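工作台小窍门:让机械臂替你扶住汽水瓶

栏目:桌上自动化 作者:德利娅·梅迪纳(Delia Medina)
2024年1月22日

上一期讲了怎么给台面分区,收到不少留言,问得最多的还是那一句:夹爪到底怎么挑?手边正好有两套手指轮换着试,一套是 Wuvside 的宽手指,一套是 Ranska 的平行硬指,索性把这阵子攒下来的心得全写出来。篇幅有点长,可以先泡杯茶,挑自己用得上的看。

先说为什么要拿塑料瓶练手。瓶子便宜,到处都有,而且一点也不好对付!它软,它滑,它一头粗一头细,里面的液体还会晃。能把一瓶开了盖的饮料稳稳扶住,去扶洗洁精瓶、油瓶、胶水瓶,心里就有底了。我最早用的是木块,夹什么都成功,高兴了好几天,换成瓶子马上露馅。

一、夹哪儿,比用多大力更要紧

很多人上来就调力,其实先调高度。我的习惯是往下走,夹标签下面收窄的那一段。那里有棱,有弧度,瓶壁也比中段硬挺一些,手指贴上去有地方可靠。夹在标签中间也不是不行,可是标签纸会滑,有的牌子接缝没粘牢,夹几次就皱成一团,腕部相机再去认商标,就开始犯糊涂了。

高度怎么定?拿一条美纹纸胶带,竖着贴在瓶子背面,每试一个高度画一道线,旁边写上当时的手指开口。别嫌土,这比翻日志快多了。维森特·帕尔马(Vicente Palma)教我的时候用的是圆珠笔,一碰就糊,换油性笔好使。

还有一个小地方:两根手指要同时碰到瓶子。一边先到,瓶子就会被推着走,开着盖的时候尤其吓人。检查办法很简单,手指慢慢合拢,眼睛平视瓶底,看它有没有往一边挪。挪了就回去改中心点,改完再试,一直改到瓶底一动不动为止。
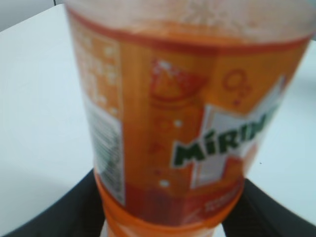

二、腕部相机:近处别指望它看字

我一开始对腕部相机期望特别高,想着离得这么近,连配料表都能读出来吧!结果一凑近,字全是软的,小字根本没法看,只有大块的颜色和粗体的商标还认得出来。定焦镜头多半有个最近的清楚距离,过了那条线,越近越糊。

所以现在我的做法是分两步看。手臂还在远处的时候停一下,让相机把瓶子看清楚,要认牌子、要读标签,都在这时候办完。等手指伸过去了,就只让它管两件事:瓶子在不在两指中间,歪没歪。橙色的瓶子配白台面,颜色一分就出来,用不着清楚的字。

试相机的时候有几条小经验:

台面尽量素。白的、浅灰的都好,花桌布漂亮归漂亮,会把颜色分割搅得一塌糊涂。
台面上的小黑点、饼干渣,开工前擦掉。人眼不在意,程序有时候很在意。
灯不要从正上方直打。瓶身反光会在画面里拉出一道亮条,看着像标签的边。挪到侧面,再隔一张硫酸纸,舒服多了。
手指颜色和瓶子颜色要拉开。黑手指夹可乐瓶,边缘在哪儿很难说;黑手指夹橙味汽水,一目了然。
曝光锁死。自动曝光遇到一只大橙瓶凑到眼前,整个画面的亮度会跟着跑。

沙希·纳瓦拉特纳姆(Shanthi Navaratnam)用的是带自动对焦的模组,她觉得近处确实清楚些,但对焦来回找的那一下,画面会一呼一吸似的抖。我试过一个下午,又换回定焦了。各有各的脾气,喜欢哪种都行。

三、再架一台固定相机,钱花得值

如果预算只够加一样东西,我投固定相机一票。腕部那台只看得见瓶子的一面,手指后面发生了什么,它一概不知。旁边架一台,手臂的姿势、瓶口、液面、瓶盖放在哪儿,一眼全有了。

瓶盖这件事值得多说两句。开盖之后,盖子要单独放,离瓶子远一点,周围别摆杂物。盖子很小,又常常跟瓶子一个颜色,靠得太近,程序会把它俩认成一个东西。我给它留了一块固定的地方,顶面朝上放,夹的时候好夹,拍的时候好认。

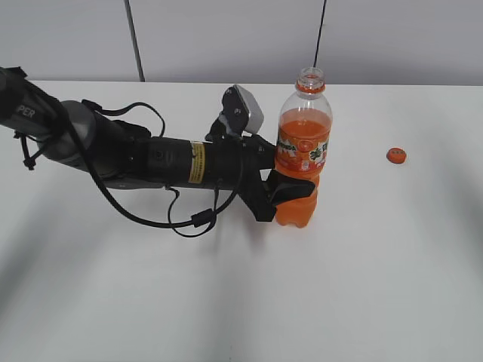 固定相机的角度,我偏爱从侧面略高一点往下看。太平了,手指和瓶子叠在一起;太高了,液面看不出来。架子一定要跟桌子分开,别图省事夹在桌沿上,手臂一动桌子微微一晃,画面跟着晃,标定就白做了。我的支架脚下垫了旧鼠标垫,稳得很!

线缆也趁这时候理一理。垂在手臂下面的线,弯可以留大一点,关节转到头也不会拽紧,但别垂到会扫着瓶口的高度。做法是先把手臂开到最远的姿势,再开到缩得最紧的姿势,两头都看一遍,再用魔术贴固定。扎带也能用,不过每次改线都得剪,我剪烦了。

四、两套手指怎么比才公平

比来比去最怕的是条件不一样。我给自己定了规矩:同一个瓶子,同样的液量,同一个起点,每套手指各做16次。液量要盯住,瓶子半满和全满,软硬差得多。我用的是500毫升的量杯,每轮开始前核对一遍,少了就补。

Wuvside 的宽手指,优点是包得住。弧面贴着瓶身,位置偏一点也能兜回来,新手用着特别有信心。缺点是占地方,旁边有别的东西就伸不进去,而且会挡住腕部相机下面的两个角。

Ranska 的硬指细,伸得进窄缝,定位也利落,夹方盒子简直是享受。夹圆瓶就得讲究了,接触面小,力稍微大一点瓶壁就往里凹,液面跟着往上蹿。开盖的瓶子我劝大家先装水试,别问我为什么给桌子换过防水垫。

给硬指加一层软垫,效果好得出乎意料。我剪的是厨房抽屉里那种防滑垫,双面胶粘上,厚度2毫米,边角修圆。粘之前用酒精把手指擦干净,粘完压一夜。维蕾娜·克林(Verena Kälin)用的是自行车旧内胎,摩擦力更足,就是会在浅色瓶子上留灰印子,夹完要擦。

力的设置,我从最小一档往上加,每次只加一档。瓶子提起来不往下溜,就再加一档做余量,到此为止。想多加的时候忍一忍!塑料瓶被捏出一道白痕以后,那个位置就变软了,后面的结果都不能算数,得换新瓶。

五、控制器:慢一点真的好看

控制器我先用的 Quezada,后来借了阿韦拉多·哈拉(Abelardo Jara)的 Zistance 手柄来试。前者适合把动作写死了反复跑,改参数清楚,跑完一轮自动存记录。后者适合手把手地带着走,靠近瓶子那一小段,手感来得特别直接,练上半天就会上瘾。

两种我都建议把最后一段路的速度单独调低。远处尽管快,快碰到瓶子了就慢下来,合指更要慢。液体晃起来以后,要等它自己停,这个时间省不掉。我设了4秒的停顿,看着有点傻,可是之后再抬手臂,稳稳当当的,太有成就感了。

用手柄的朋友,灵敏度别全程一个值。分成两档,大拇指能切换的那种最好。还有,手腕下面垫个小毛巾卷,操作久了不酸。

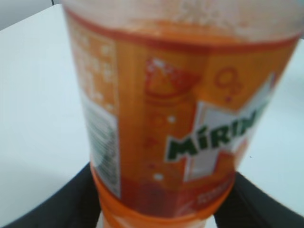
腕部相机视角:两根手指夹在标签下方,商标还认得出,小字就别勉强了。

六、收工前的几件小事

瓶子先扶稳,手指再松开,手臂往后退,退够了再往上抬。直接往上抬的话,手指边缘会勾住标签,把瓶子一起带走。

手指上沾了汽水要马上擦,糖干了以后黏糊糊的,下一次夹什么都舍不得松手。温水拧干的布擦一遍,干布再擦一遍,软垫的缝里用旧牙刷。

记录当天写完。我每轮只记瓶子、液量、高度、力的档位和有没有滑,一行就够。有一次拖到六月才补春天的记录,对着一堆胶带条猜了半天哪条是哪条,最后还是重做了一遍。

胶带条撕下来别扔,贴到本子里,旁边写上手指的型号。下回换瓶子,从最接近的那一条开始试,能省好多工夫。

下一期想试玻璃罐,就是装果酱的那种矮胖罐子,手指能张开的宽度刚刚够。谁家有口径小一点的空罐子,留言告诉我牌子和尺寸呀!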